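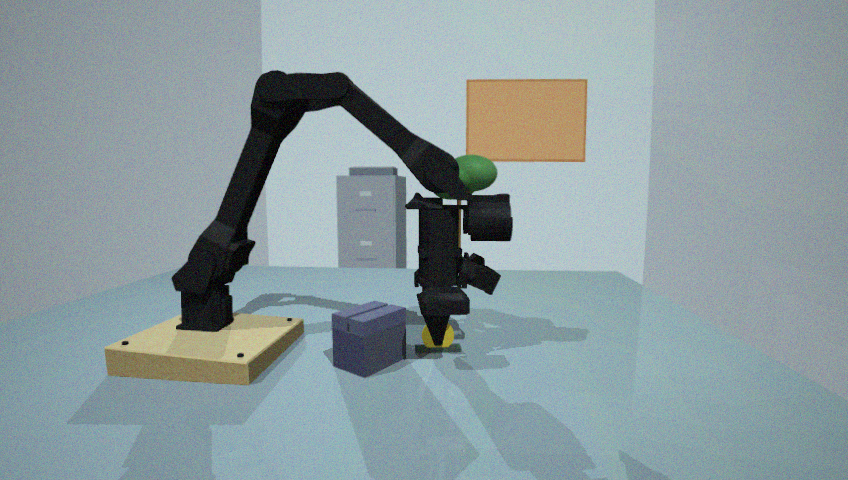 Gokine has opened its remote teaching program to people outside the company. Anyone over 16 with a laptop and a steady internet connection can now sign up to drive a simulated robot arm through short pick-up jobs, and the recordings will be used to train the arms the company sells to small packing shops.

The program is called Akunura. It ran for most of the spring with Gokine's own staff and a class of students from Brundby, who recorded 3,963 usable demonstrations between them. The company says it threw out another 469, mostly because the connection dropped partway through or the operator let go of the controls before the job was done.

Operators work in a plain virtual room with a black arm on a wooden base plate. There is a filing cabinet against the back wall and an orange board hanging near it. The arm and its gripper are moved with either a handheld controller or a keyboard, and the jobs are kept simple on purpose. In one of them the operator brings the gripper straight down over a small yellow object on the floor, next to a purple-gray box.

"The last few inches are where people slow down," said Leonor Aguiar, who runs operator training. "We want that in the recording. If you stop and line up the fingers again, leave it in. Don't start over."

Each session is 20 minutes long. New operators get two practice sessions that are not saved, then a check by a trainer, and after that they can book their own times between 7 a.m. and 11 p.m. Pay is by the accepted demonstration. Gokine would not give the rate but said it will be posted on the sign-up page before the first bookings in August.

Evelien Dewulf, an engineer on the project, said the simulated room lets the team collect far more attempts than it could with the arms in its workshop. A dropped object costs nothing, and the room resets at the press of a key. The drawback is that the real arm does not always behave like the one on the screen. Small differences in grip and friction add up, so the team still finishes every job with a set of demonstrations on the real machine. For those, a person holds the arm by the wrist and guides it through the motion by hand.

"I'd put the hand-guided ones first if I had to choose," Dewulf said. "But it's slow work and your shoulder hurts by lunch."

The first customer to try a job taught this way is Patrício, a packing firm that handles soap and candle orders. Salvador Bastos, the floor manager there, said the arm took over one sorting station in the spring and does fine with round items. Flat tins are another matter. His crew still does those by hand – he expects that to be the case through the end of the year.

Not everyone who took part in the spring round was happy with it. Olga Guerreiro, one of the Brundby students, said the controls lagged badly in the evenings and that she lost several sessions she thought should have counted. Gokine says it has since moved the program to a faster server and will now save a partial session if the line drops.

The company hopes to have 700 operators signed up by the end of the year and has set a first target of 3,000 demonstrations for a new set of stacking jobs. Sign-up is open now. Applicants need to pass a short controls test, which can be retaken once.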